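Saltar a la navegación
Célula Erby

La célula Erby es un puesto de manipulación textil con dos brazos robóticos, montado por el taller Grabner en Vaditz para el proyecto Avum. Se dedica a recoger y ordenar prendas, tarea que cualquier adolescente considera indigna y que a la célula le exige un mantenimiento constante.

Montaje

Los dos brazos se atornillan a placas negras ranuradas en el borde delantero de la mesa, sobre un perfil de aluminio. La ranura permite corregir la posición de la base, y también que esta se corrija sola si alguien olvida el par de apriete. Las placas electrónicas quedan debajo, junto a una canaleta gris azulada de la que los cables entran y salen con criterio propio.

Mantenimiento

La revisión ordinaria se hace cada 50 horas de servicio. Comprende el reapriete de las bases, la limpieza de las cámaras de muñeca y el repaso de los tubos corrugados, que deben conservar holgura con el codo plegado. A las 1.130 horas se cambian los cables de la muñeca; el manual de Grabner prometía unas 3.000, cifra que la edición de octubre retiró sin comentarios.

La pelusa se acumula en los perfiles y se retira con aspirador. El aire comprimido está prohibido desde la revisión 2 del manual, por motivos que el manual describe como «evidentes».

Comprobación con prendas
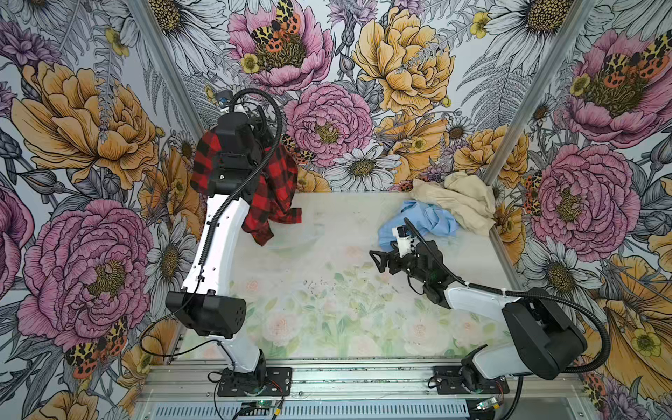

Tiempo de lectura: 2 minutos

Tras cada reajuste se repite la prueba con una camisa de cuadros y paños lisos, arrugados a conciencia. El brazo izquierdo trabaja sobre la camisa y el derecho espera plegado, con la pinza vacía y cerca de los paños. Las paredes florales, con sus peonías y polillas, forman parte de la configuración registrada y no pueden sustituirse sin recalibrar las cámaras.

Véase también: Avum (proyecto), Grabner (taller)

Última edición: 29 de agosto de 2024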